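Cloth handling subgroup, meeting notes
May, started 2:10 pm, Darkholm room
Notes: Ankica Popescu
Chair: Mwende Mwaipopo
Also in: two from the Tanui side on the call, dropped off before item 6

1. Last time's actions

Retraining on the deduplicated set: done. Numbers under item 2.
Depth camera recalibration: done, Mwende did it twice, second one is the one to use.
Anstead license renewal: not done. Carried over.
Writeup of the pinch-only baseline: half done. Intro and method exist, results table is empty. Carried.

2. Results, edge-finding from a single pinch

Question was whether the policy can pick a blanket up anywhere, look at how it hangs, and go to a corner without a full unfold first. Pemlow set only, thick pile fabrics. 300 trials on the arm, same start script for all of them (drop from height, no smoothing by hand).

218 reached a corner inside the regrasp limit. Rest split between lost grip, wrong edge taken for a corner, and timeouts. Mwende wants the split as a proper table before anybody quotes the headline number anywhere.

Limit was three regrasps. Tanui asked why not more. Answer: past three the cloth is usually so bunched up it's a different problem, and the baseline was run at three too. Agreed to keep it.

Discussion of whether 218 is good. It beats the baseline, but the baseline was run before the recalibration so its not a fair comparison. Rerun needed. Nobody happy about the arm time but agreed.

3. Wrist view and what the model sees

Long item. Went over wrist camera views on the plush. Main point from Mwende: once the fingers close, the wrist view is mostly fabric and finger, and the hem information we rely on for thin cloth just isn't there. Pile hides it. What you do get is fold direction coming out of the pinch, and she thinks the model is leaning on that more than we assumed.

Ankica (me): same thing in the saliency maps, weight goes to the ridge over the fingertips and the pleats to the side of it. Little on the outer edge of the cloth even when the edge is in view. Could be an artifact of the maps. Tanui skeptical of saliency in general, fair.

Exposure came up too. Bright background behind the cloth goes to flat white and the upper folds lose texture with it. Options: lock exposure on the fabric, or train with more brightness jitter. Lock first, cheaper. Jitter only if the lock doesnt move anything.
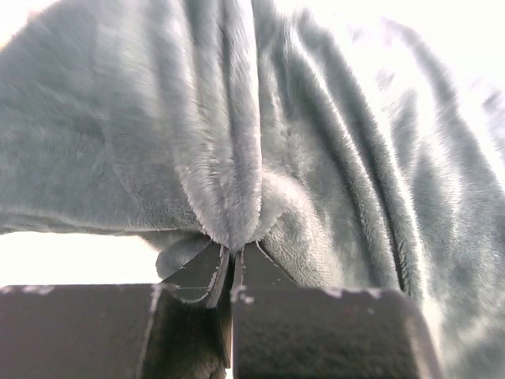
4. Labeling rules for pinch quality

Current rule has three classes: single layer, multi layer, miss. Labelers disagree mostly on single vs multi for plush. A small bunched point between the tips can be either, and from the wrist view alone there's often no way to say.

Proposal (Mwende): add "unclear" and drop those from training but keep them in the eval set, reported separately. Tanui worried it turns into a dumping ground. Compromise: labeler has to look at the side camera before using it. If side camera is also no help, then unclear.

Agreed. Ankica to rewrite the label guide. Old labels stay as they are until we see how many get flipped in a test batch of 11 sequences. If most flip we relabel everything, if not we live with it.

Side question, do tufts hanging under the pinch count as a second layer. No. Only what is between the fingertips. Put that in the guide in so many words, it keeps coming up.

5. Slip signal

Short. Slip detector trained on thin cotton fires too late on plush. Guess is that the pile compresses and the fingers keep closing so the width reading looks like a good grasp for a while. Just a guess, we don't have force logs for most of the lost grips. Force logging was off by default after the Pemlow update. It is on now. Please check it's on before each run anyway.

Mwende suggests using optical flow in the strip right over the fingertips as a second signal. Pile texture is fine enough that flow might work well, or might alias badly. Half a day to try. She'll try it on recorded sequences, no new arm time.

No decision on replacing the fingertip pads. Tanui have a ribbed set they like. Changing pads now would break comparison with everything in item 2 so not before the baseline rerun is in.

6. Paper plan

Working claim: fold direction at the pinch is enough to pick the next grasp on thick fabrics, no full state estimate. Mwende thinks "enough" is too strong on current evidence. Wording to be "useful for" unless the ablation comes back clean.

Ablation needed: mask the area above the fingertips at test time, see how far success drops. Then mask an equal area elswhere as a control. If both drop the same we have no claim and should say so early.

Fabrics: reviewers will ask about only having plush. Add the towel and the fleece throw from the Anstead box. No shirts, out of scope.

Figure 1 still open. Bring ideas.

7. Arm time

Baseline rerun goes first, then masking ablation, then towels. Overnight runs ok as long as the reset script is the new one, old one can leave the cloth under the base plate. If it does that, stop and reset by hand, don't let it retry.

Actions

Mwende: failure split table for the 300 trials
Mwende: flow test on recorded sequences
Mwende: lock exposure, send before/after
Ankica: label guide rewrite incl. tuft rule and unclear class
Ankica: test batch of 11, report flips
Ankica: finish pinch-only writeup (carried)
Ankica: Anstead license (carried, again)
Tanui: send specs for ribbed pads, no install yet
All: check force logging is on

Closed 3:25 pm. Next one same room, time tbc once the arm schedule is out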